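Part-time clerk wanted for the Dollstead Parish Newsletter

Closing date 26/11/2025

The Dollstead newsletter comes out nine times a year and goes through every letterbox in the parish, including the ones with signs asking it not to. Lachlan MacLeish has put it together since before the bypass. He is giving it up in the new year to spend more time with his leeks, and we need somebody to take over.

The post is paid, modestly. You would work from home for most of it, with one afternoon a fortnight at the old Tennant reading room, where the files are kept and the kettle is ours.
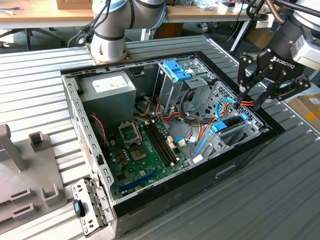

Photo: Aigars Lukoševičius

What the work consists of

You collect copy from the clubs, the school, both churches and the allotment society, and you make it fit. The clubs send theirs late. The allotment society sends its early, at great length, and then sends it again with corrections. You will need to be able to cut a report on onion rot by two thirds and still be greeted in the butcher's.

You lay out the pages, check the phone numbers by ringing them, and get everything to the printer at Drastholm by the fifth of the month. The August issue is the show issue and runs to double length. Please don't apply if you are always away in August.

You also deal with letters. Most concern parking. We print the ones that are signed and could be read aloud in front of a child, and the rest go in a box file which Lachlan will hand over with some ceremony.

Small adverts are yours too. They bring in £3749 in a good year, and this has not been a good year, so a person who doesn't mind asking the garage for money twice would be very welcome.

Who we are looking for

Someone who can spell. Someone who can tell when a poem has been copied off a tea towel. You needn't have done this sort of work before, though it would help if you had once got a dozen people to do something by a given date. Local knowledge is useful but can be picked up, usually whether you want it or not. You don't have to live in the parish. You will be told things as if you did.

We use ordinary page layout software and Maja Grabowska will show you round it. She does the village website and has promised two mornings of her time, in exchange for which she would like the crossword clues in a form she can read.

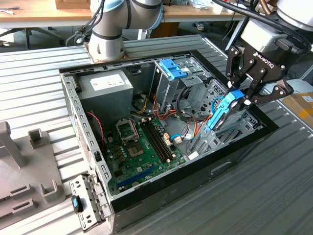
How to apply

Write us a letter of no more than a page saying why you'd like the job, and with it send a piece of 200 words or so on any meeting you have sat through. It can be a real one. We would like to know what was decided, and if nothing was, how long that took.

Leave both at the reading room in an envelope marked "Newsletter", or hand them to Euan Rennie at the post office counter. He isn't on the panel and can't tell you how it's going, so please stop asking him.

Interviews will be held at the reading room and last half an hour. The panel is Maja, Lachlan and Tolera Asfaw, who chairs the parish council and will ask you about apostrophes. Travel costs within the county can be paid back if you keep the ticket.

The back numbers are on the shelf by the door for anyone who wants to read a few first. The one with the upside-down centre pages is from before our time.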